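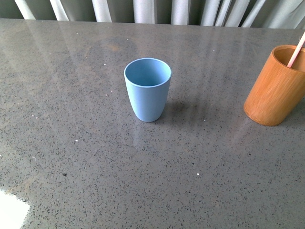
Slide 1. Light blue cup on a speckled countertop.

Speaker notes: "Starspots and the rotation period: what 249 light curves can tell us"
Leif Hellström, Gurngate summer meeting, Sunday, July 12, 2020

Slide 1
Good morning. Thank the organizers. Say that the work was done together with Agnes Sæther and Ylva Strand. Ylva made the spot models, so difficult questions about them may go to her after the talk.

Slide 2. The question
We want to know how fast a star turns. We cannot see its surface, only its total light. When a dark spot turns into view, the star becomes a little fainter. When the spot goes behind, the light comes back. If the spot lives long enough, the dips repeat, and we read the period from them.
Pause here. Students in the room may not know this method.

Slide 3. The problem
Two spots on opposite sides give two dips per turn. The software then reports half of the true period. Also, spots at different latitudes do not turn at the same speed, because a star is not a solid body. The period we measure belongs to the spots and not to the whole star.

Slide 4. The sample
We started with 249 stars of types G and K from the Fetmont survey. Each was observed for 200 nights, with gaps from bad weather. We removed close binaries and stars with too much noise. After this, 106 stars remained.
(If somebody asks about the noise limit: see backup slide B.)

Slide 5. Method
First we compute the autocorrelation of the light curve. Then we fit the spot model, with one spot and with two spots, and compare the fits. Do not read the equations aloud. Only point to the term for spot lifetime, it is the important one.

Slide 6. Result
For 18 stars the two-spot model gives double the period of the first catalog. Show the plot slowly. The open circles are the old values and the filled circles are the new ones. Mention that most of these stars have short spot lifetimes, so the error bars are large.

Slide 7. What we do not know
We have no independent check for the faintest stars. Spectra would help, but a slow rotator has very small line broadening. Wenche Vik has suggested to follow the calcium lines instead. We will try this with the Hasell spectrograph if we get the time.

Slide 8. Thanks
Thank Eilif Wikström for the data reduction. Leave the contact address on the screen during questions.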